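Demonstration teaching

Demonstration teaching is the practice of getting a robot to do a job by doing the job for it, repeatedly, until it has enough recordings to copy. It is used where writing out the instructions would take longer than anyone is willing to admit, such as folding cloth or picking up small parts.

Two methods are common. In hand guiding, the teacher takes hold of the arm and moves it through the task while the joints record their own positions. In remote control, the teacher moves a second device, often a smaller copy of the arm, and the robot follows at a short distance in both space and dignity. Hand guiding is cheaper. It also tends to put the teacher's elbow in every recording.
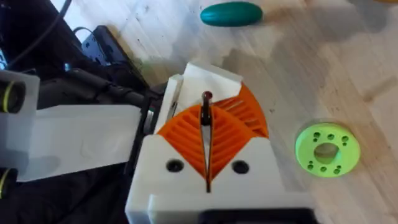
A camera near the gripper is usual in both methods, as it sees what the fingers are about to touch. Fingers with flexible ribs, which bend around whatever they close on, are popular with beginners and forgive a good deal of poor aim. Printed plastic parts are favoured for similar reasons: they can be made again by the morning.

The number of recordings needed is disputed. The Feltham notes, a teaching guide last revised on Sep 4, 2023, advise 36 for a simple pick-and-place task. The Tisbridge workshop used 34 and reported the same results, a finding Feltham has yet to acknowledge. Both agree that a recording in which the teacher hesitates should be thrown away, as the robot will learn the hesitation first and best.

Karabulut grading, named after the laboratory that introduced it, sorts recordings by smoothness before training. Critics note that it favours teachers who play video games.

See also: Kundach rig; Remote handling; Apprenticeship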